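Furow drinks and snacks table: data card

Version 2, dated 2019-10-27
Maintainer: Victor Ogola

What this is

A set of 3,000 pictures of mugs, bottles, cartons and snack bags on a black tabletop, with a label file. After the checks described further down, 2,772 remain in the main folder. The rest sit in a folder named "rejects" and you are welcome to disagree with me about them.

The set was put together to test a claim in the Kauppinen notes, that everyday drinkware can be sorted into clean types by shape alone. I doubted the claim when I started and I doubt it more now. A mug is easy when you see all of it. Half a mug at the top of a picture is a curved gray thing, and people label curved gray things with far too much confidence.

Labels

Each object gets one type: mug, bottle, can, carton, bag, or unsure. Material is a separate column and is left blank unless it's plain to see. Color is free text. I tried a fixed color list first and dropped it after two labelers argued over "clay" and "pink" for the same mug.

Brand is not a column. Older versions had one, filled in from memory by people who buy a lot of soda, and I don't trust a line of it. If three letters of a label can be read, then three letters go in the text column.

"Unsure" is a real label. Please don't drop those rows to make your scores look better.

Samples

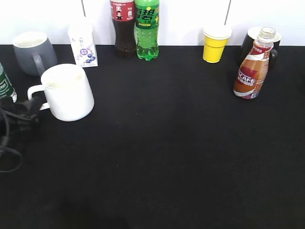
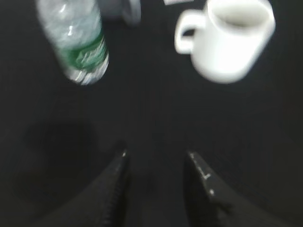
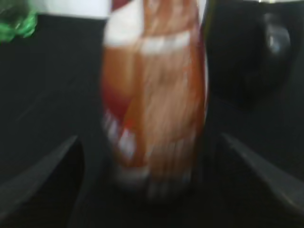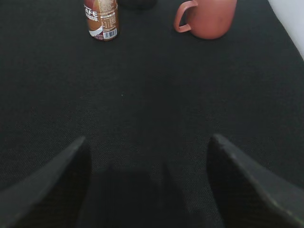
Black tabletop, all four. The first has the gray mug and the white mug, with the blueberry carton and the cola behind. The bag in the third is labeled "bag", color "orange, red, white", text column empty.

Common questions

Can I use the text column to train a label reader?

I wouldn't. Too many of the labels are blurred or only partly in view, and the column holds fragments like "AFE" where a person would be tempted to write the whole word. Use it to check whether your reader is inventing letters, which in my experience they all do.

Checks

Every row was labeled twice, by different people. Where the two disagreed on type, I looked at it myself. A third opinion is not the same as a correct one, so the column "settled_by" tells you which rows were mine.

1,000 rows were then pulled and labeled again from scratch, without the old labels in view. Bottle and can were the worst pair. With the top of a container out of the picture there is often nothing to tell them apart, and the older guide told people to pick one anyway. That line has been removed.

Known problems

Mugs are easier to label when the handle shows. A handle makes people say "mug" right away, and I suspect any model trained on this will do the same. Try it on cups without handles before you believe your numbers.

The surface is black. Dark objects lose their edges against it, and the outlines for those rows are soft at best.

The Warna split is included for people who need to compare with older work. I don't recommend it. The same mug turns up on both sides of it, so a high score there says very little.

Files

labels.csv: one row per object
settled.csv: rows with a disagreement, both original labels kept
splits/warna.txt: see the warning above
splits/jillach.txt: split by object, the better one to use
rejects/: pictures left out, with a short reason for each

Changes in version 2

Brand column removed. "Unsure" added. Jillach split added. Material blanked wherever the labeler had written a guess.

Send corrections to Victor Ogola with the row number and what you think the label should be. "Looks wrong" without a row number will not get an answer.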